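Progress report to the Skodano small grants desk
Project: Umadlow toy and can return points, second period
Prepared by: Edmund Pawłowska
Checked by: Kobina Asante

Dear colleagues,

With this report I inform you about the work done between the first payment and the end of March. The budget lines stay the same as in the signed plan, and one activity was moved to the next period, as explained further down.

1. Collection

We now have 4 return points open. Two of them are in school entrances, one is in the library in Esteves Street and one is in the hall of our own building. In this period the people of the neighborhood brought 2,942 pieces. Most were drink cans and plastic cups, and 581 were toys. The toys are more than we expected when we wrote the application, and for this reason the sorting took more of our hours than was planned.

The main difficulty is still mixing. We put separate openings for toys and for drink packaging, with a drawing over each one, but many visitors use the opening which is nearest to them. The result is that soft toys and cans must be separated by us afterwards. A can with some drink left inside can spoil a plush toy, and then the toy must be washed before we can offer it to a family. 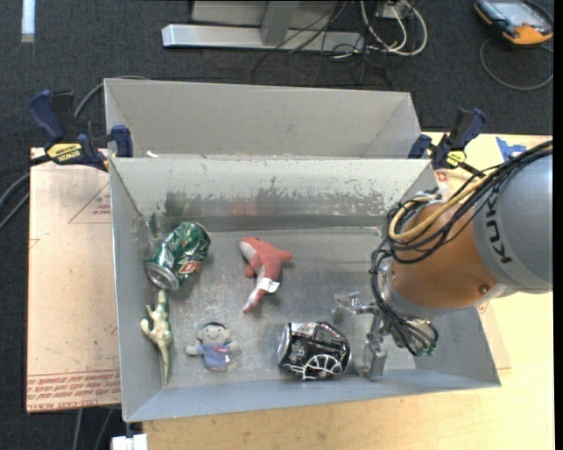 Mixed items in a metal sorting bin: crushed cans, a clear cup, a toy dinosaur, a plush dolphin and a small doll.

2. Sorting and cleaning

We changed the order of the work in February. Before, everything went on the big table at once. Now we sort in small portions in an open metal bin, and the toys are taken out first. Plush toys go to the washing basket and hard toys go to the sink. Cans and cups go directly to the sacks for the recycling company Plutent, which picks them up every second week.

We also started to look at the sewn labels on the plush toys before washing. When the label cannot be read, we wash the toy by hand in cool water.

3. Spending

The money for sacks and soap is almost used. The money for shelves was not touched, as the shelves we chose were out of stock. We ask your permission to buy them in the next period at the same price.

4. Next steps

The repair afternoon for toys was moved to the next period. Kobina Asante is preparing the list of sewing material. We will also make the drawings over the openings larger, and try one point with the can opening on the other side of the door. The numbers for each return point will be sent with the next report.

With kind regards,
Edmund Pawłowska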